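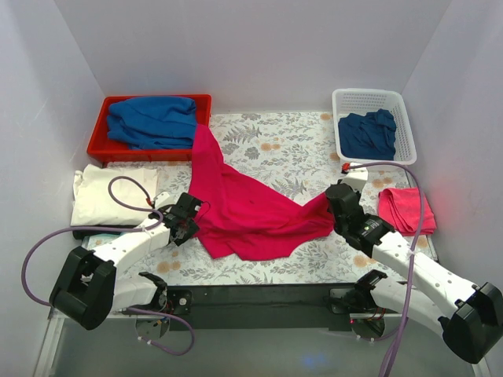
Red cloth on a patterned table covering

Home | Products | Dilution guide | Safety sheets | Contact

Mistar 40 Neutral Surface Cleaner

Mistar 40 is a concentrated neutral detergent for washable floors, worktops and sealed table coverings. It is supplied by Permont to contract cleaners, schools and care homes. The concentrate is low-foaming and contains no bleach or added perfume.

Dilution: 40 ml per 4 litres of cold water for daily cleaning. For heavy soiling, double the dose and leave for 3 minutes before wiping. Rinse surfaces that come into contact with food. Not suitable for unsealed wood or natural stone.

Pack: 4 litre container, sold singly or in cases of four. The Tiongson dosing pump fits the standard neck and is ordered separately. Store upright, away from frost.

Trade accounts: Lamai Onsri, Permont sales office. Orders placed on a Sunday are processed the next working day.

Last updated: March

Contact us | © Permont | Back to top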